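Prüfliste Aufnahmeplatz Plesto, Aufgabe „Dampfgarer auf Teller“
Stand Februar, geprüft: Anca Lazăr

1. Not-Halt beider Arme: i. O.
2. Greifer links, Schließkraft: i. O. Glasdeckel nur am Knauf oder Rand fassen.
3. Greifer rechts, Fingerspitzen: i. O. Bei sichtbarem Abrieb tauschen.
4. Kabelführung: Mangel. Leitungen unter dem Arbeitstisch bündeln und befestigen. Netzkabel des Garers aus dem Schwenkbereich legen.
5. Heizbetrieb: Drehregler vor jeder Episode prüfen. Handschuhe bei jedem Eingriff am Garer.
6. Zeitversatz Kamera/Gelenkdaten: i. O.
7. Datensätze: 141 Episoden gesichtet, davon 72 freigegeben. Rest wegen verdeckter Deckelkante zur Nachsichtung.
8. Speicherplatz Aufnahmerechner: reicht für rund 4 Stunden.

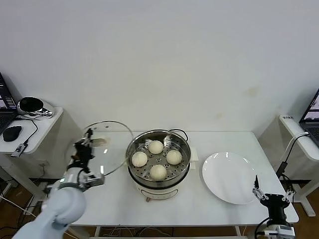

Arbeitsgruppe Lernen aus Demonstration, Labor Jaten

Ausgangslage für die Teilaufgabe Umsetzen: Deckel im linken Greifer, vier Brötchen auf dem Lochblech, Teller rechts leer. Abweichende Startlagen im Protokoll vermerken, Episode nicht löschen.

Offen: Punkt 4. Nachprüfung vor der nächsten Aufnahmereihe, 2 Probeläufe ohne Heizung.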